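Puzzle Table at Getitz – progress note for Dzintra Avotiņš
2021-12-14

Hi Dzintra, quick update on how your money's being spent! 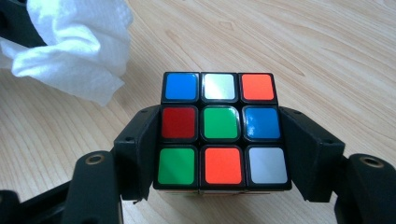

We've now got 19 cubes in regular use, all the plain 3x3 kind, and the Tuesday group has grown to 30 kids since August. Eduardo teaches the first layer, and Jennylyn Abella takes anyone who's ready for the rest (four of them can finish a whole cube on their own now – very loud celebrations). Stickers do wear, so I'd like to put $42 of what's left toward replacement sets. Is that okay with you? Stavros still owes me the receipt for the timers, and I'll send it along as soon as I have it.

Jennylyn Sebastian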